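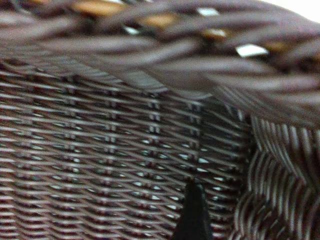

Surely a pop-up card is a regular card with more glue on it, somebody commented under our first progress post, and why would that take all summer? Fair question! We laughed, and then we went back to the table and kept cutting, but the comment stuck with us and ended up shaping most of this report.

# Folds That Last: Testing Pop-Up Mechanisms for Handmade Cards

Summer project report, Paper and Book Arts, Camenzind College
Submitted August 11, 2026

## What we wanted to find out

Our group makes a lot of cards. Birthdays, thank-yous, a very large get-well card for the print shop (which needed its own envelope). The flat ones hold up fine in a drawer. The pop-ups don't. They look wonderful the first time, and then the tabs start to lift, or the fold goes soft, or the whole layer leans to one side like it's tired.

So our question was: which simple mechanism keeps standing up straight after the card has been opened and closed over and over? We picked two, the box fold and the V-fold, because both can be cut with a craft knife and a ruler and both turn up in just about every beginner book.

## Materials

- Skunari cardstock, smooth side out, for the card bases and the mechanisms
- Kodenum glue, the white kind with the narrow tip
- Double-sided tape, the ordinary roll from the supply cabinet
- Bone folder, craft knife, metal ruler, cutting mat
- Scraps for decoration (we used the same decoration on every card so the weight would match)

We love the Skunari stock. It scores cleanly, it takes ink without feathering, and the cream color makes everything look a bit fancier than it is. It does have a definite grain, though, and that turned out to matter a great deal. More on that below.

## The mechanisms

**Box fold.** You cut a pair of parallel slits across the center fold of an inner sheet, push the strip forward, and crease it the other way. When the card opens, you get a little step standing out from the page, and you glue your picture to the front of it. No tabs and hardly any glue. It's the friendliest mechanism we know, and if you've never made a pop-up before, please start with this one!

**V-fold.** This is a separate piece with a center crease and a tab along each bottom edge. The tabs are glued to either side of the gutter at an angle, so the piece swings upright as the card opens. It has so much more drama than a box fold. You can make the angle wide or narrow and the motion changes completely, and we spent a happy afternoon doing that when we should have been writing up our notes.

## How we tested

Every card was made to the same template, pressed overnight under the heavy books, and then opened flat and closed again by hand, at a steady pace, by whoever had clean fingers. We put each one through up to 138 openings. That number came from how many tally boxes fit on our log sheet, and once we'd printed the sheets we stuck with it.

After each row of tally boxes we stopped to look at the card and wrote down anything that had changed: lifting, leaning, white lines in the crease, or tearing at the ends of the slits.

We made every design in two versions, with the fold running along the grain and with the fold running across it. For the V-folds we also compared glue and tape.

## What happened

The box folds cut along the grain were the stars of the project. They were still crisp at the bottom of the log sheet, and the only wear we noted was a slight fuzziness at the slit ends. Across the grain was another story. The creases cracked, you could see pale lines on the folded step, and in the worst one a slit began to creep toward the edge of the sheet.

For the V-folds, glue against tape made the bigger difference. The taped tabs went on beautifully and looked neater on day one. Then they slid! The tape doesn't let go all at once, it shifts a tiny bit each time, and pretty soon the piece leans and the card won't close without a bump. The tabs stuck with Kodenum stayed put, as long as we used a thin line and wiped the squeeze-out. Too much glue made the base paper ripple, and one card stuck itself shut in the press. We had to peel it open and leave it out of the results.

## Things that went wrong

Our first batch, made in June, had to be thrown out. We'd cut the bases from one end of the pad and the inner sheets from the other way around, so the grain was mixed up and nothing could be compared. If you try this yourself, pencil a small arrow on the back of every piece before you cut it. We now do this for everything, including shopping lists.

We also didn't control for humidity. The studio gets muggy after rain and the paper feels different in the hand, a little limp. We wrote down which cards were tested on damp days but didn't have enough of them to say anything useful.

## Using it

We took the glued V-fold and the along-the-grain box fold and turned them into two card designs for the Brarkis craft table, a lantern and a snowy roofline. The lantern is the one people pick up. There's a layer of vellum behind the window shapes, and when the card opens it catches the light in the sweetest way.

Next we'd like to try a floating layer, and to find out if a strip of thin fabric behind the gutter helps an across-the-grain base survive. The templates are in the flat file in the studio, second drawer, with the log sheets clipped to the back.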